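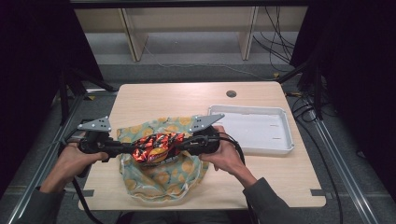
菓子袋の「ガス充填」と賞味期限の話を少し書く。連投。

1/
ポテトチップスの袋が膨らんでいるのは窒素のため。緩衝材の役割もあるが、主目的は油の酸化抑制。袋内の残存酸素は体積比で1〜2%以下に管理するのが普通。

2/
フィルムは単層ではない。外側から印刷用のOPP、接着層、アルミ蒸着フィルム、内側にシール層という構成が多い。蒸着層の厚みは数十nmで、光と酸素と水蒸気をここで止める。

3/
アルミ箔と蒸着は別物。箔はμm単位で遮断性は高いが、折り目にピンホールが出る。蒸着は曲げに比較的強く軽い。スナック類は蒸着、レトルトは箔が多い。

4/
前職のIbarraで使っていた水蒸気透過度の試験機は、1検体の平衡待ちに一晩かかった。夕方に仕掛けて朝に読む。湿度条件を変えると当然やり直し。

5/
漏れの大半はフィルム本体よりシール部で起きる。特に背貼りと上下シールが交差する箇所。フィルムの重なり枚数が変わるため段差ができ、そこに微小な通路が残る。

6/
シール部への粉や油の噛み込みも多い。充填の落下タイミングが数十msずれるだけで不良率が変わる。Koltanceというラインでは、1517袋を抜き取って漏れが9袋、うち7袋が噛み込みだった。

7/
検査は水没式が簡単。袋を水中に沈めて減圧し、気泡を見る。ただし破壊検査扱いで、製品には戻せない。全数を見るなら加圧して袋の厚みの戻りを測る方式になる。

8/
高地で袋がぱんぱんになるのは外気圧の低下による。標高2000mで気圧は平地の8割程度。シール強度が足りないとここで剥がれる。標高900mの倉庫で12月に漏れが増えた件は、気圧を疑ったが原因はシール温度の設定だった。

9/
開封性との両立が面倒。シールを強くすれば漏れは減るが、手で開かなくなる。Loklow向けの案件では強度の上限側も規格に入れた。試作は約300袋。下限しか書いていない仕様書はまだ多い。

10/
開封後は遮断性の議論がほぼ無意味になる。口を折ってクリップで留めても、酸素は入る。湿気の侵入を遅らせる効果はあるので、折り返しは2回以上、幅は広めに。

11/
質問が来ていたので追記。紙パッケージでも内面に樹脂コートか蒸着が入っているものがある。Heltentの紙系フィルムもこの構成。分別は見た目で判断せず、袋の識別表示に従うこと。

12/
シール温度と時間と圧力の関係は別スレッドにする。グラフを描き直している途中。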